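今日は連続もの音声ドキュメンタリーの「第1回」をどう組むか、という話です。前回、録音機材の話で時間を使いすぎたので(すみません、好きなんです)、少し駆け足でいきますね。

## 1. 冒頭の3分

教材は、アーレイの製紙工場閉鎖を追った番組『トカチュク』の第1回です。工場主の名字がそのまま題名になっています。

聴いてほしいのは、ナレーターが名乗るまでの長さ。最初に出てくるのは元従業員ウィルマ・アールツさんの声で、それも閉鎖の話ではなく、夜勤明けに食べたスープの話なんです。私は初めて聴いたとき「え、何の番組?」と思いました。でも、そのまま聴いてしまったんですよね。

- 声が先、肩書きは後
- 年号は一度に一つまで
- 背景説明は、聴き手が知りたくなったところで入れる

## 2. テープログの付け方

制作側が録ったインタビューは全部で112時間。第1回で使われたのは40分にも届きません。この差を埋めるのがログです。

文字起こしとログは別物ですよ! 文字起こしは言葉を全部拾うもの、ログは「使えるかどうか」を書くもの。私は欄を四つにしています。時刻、話者、内容、それから「声の様子」。最後の欄は面倒でも空けないでください。言いよどみや長い沈黙は、文字だけ見ているとまず忘れます。

## 3. 食い違う証言

第1回の後半、閉鎖を告げられた集会の人数を、アールツさんは180人と言い、組合側のマールテン・ファンホーフェさんはその半分もいなかったと言います。番組はどちらも切らずに並べ、そのあとに当時の守衛日誌を読み上げます。日誌にも人数は書かれていないんですけどね。

私だったら日誌を先に置いたかもしれません。皆さんならどうするか、ちょっと考えてみてください。並べる順番だけで、どちらが正しそうに聞こえるかが変わってしまうので、けっこう怖いところです。

## 4. 権利と同意

同意書は録音の前に。相手が途中で話したくなくなった場合の扱いも、口頭で説明して、その説明ごと録っておきます。配信元のグランデックスとの契約では、古いラジオ音源の使用期間が8年でした。期限が切れたら差し替えです。短い音源でも、出どころは必ずログに残しましょう。

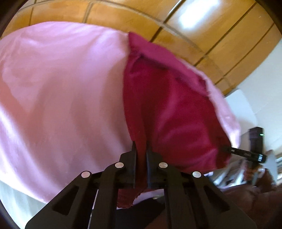
ウレック、2019年3月21日

次回までに、第1回をもう一度通しで聴いて、冒頭部分のログを自分で作ってきてください。手書きでも表計算でもかまいません。4月からは各自の取材テープを使うので、話を聞きたい相手の候補も、そろそろ教えてもらえるとうれしいです。まだ決まっていない人は、授業のあとに声をかけてくださいね。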